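Skript zum Kurs »Oberflächen im Haushalt«, Teil 2
Folierte Platten und gedruckter Marmor

Letztes Mal waren wir beim echten Stein, heute geht es um das, was nur so aussieht. Ich mag Marmordekor übrigens sehr, auch wenn ich dafür in Pirnthorpe regelmäßig ausgelacht werde! Mein erster Schreibtisch hatte so eine Platte, und ich habe sie geliebt, bis der Klebestreifen eines Posters ein Stück Maserung mitgenommen hat. Seitdem schaue ich solche Flächen mit ganz anderen Augen an (und klebe nichts mehr drauf).

Gedrucktes Dekor ist eine dünne Schicht. Was darunter liegt, hat mit Stein nichts zu tun, und genau deshalb fällt ein Schaden so auf: Auf Grau und Beige leuchtet jede weiße Stelle. Schaut euch die gezackten Flecken hinter dem blauen Stück mit dem Messingring an – in dem oberen ist sogar noch eine kleine Insel vom Muster stehen geblieben. Links davon zieht sich ein langer, dünner Kratzer fast waagerecht zur Mitte hin und wird am Ende breiter.

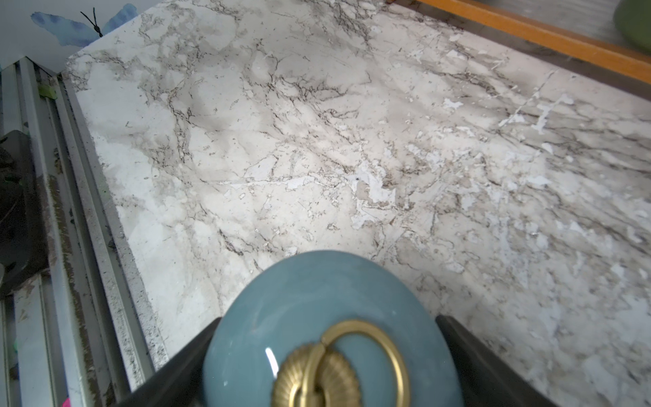

Erst ansehen, dann anfassen

Bitte nicht gleich mit dem Fingernagel an den Rändern pulen, ich weiß, es juckt. Fahrt mit einem weichen Tuch darüber und achtet darauf, wo es hängen bleibt. Solche Stellen markiert ihr mit Malerkrepp, aber daneben, nie auf dem Dekor selbst. Feine Risse kommen extra auf den Zettel.

Ausbessern oder neu bekleben?

Kleine Stellen lassen sich mit Hartwachs füllen und mit einem feinen Pinsel nachmalen. Adern malen macht richtig Spaß, wenn man nicht zu ordentlich sein will. Bei größeren Schäden nehme ich lieber neue Folie und schleife vorher mit Körnung 260 an. Beim Zuschnitt gebe ich ringsum 40 mm zu, das klingt nach viel, aber an den Ecken bin ich jedes Mal froh drum.

Zum nächsten Termin bringt ihr bitte ein eigenes Probestück und einen Pinsel mit. Das Wachs stelle ich.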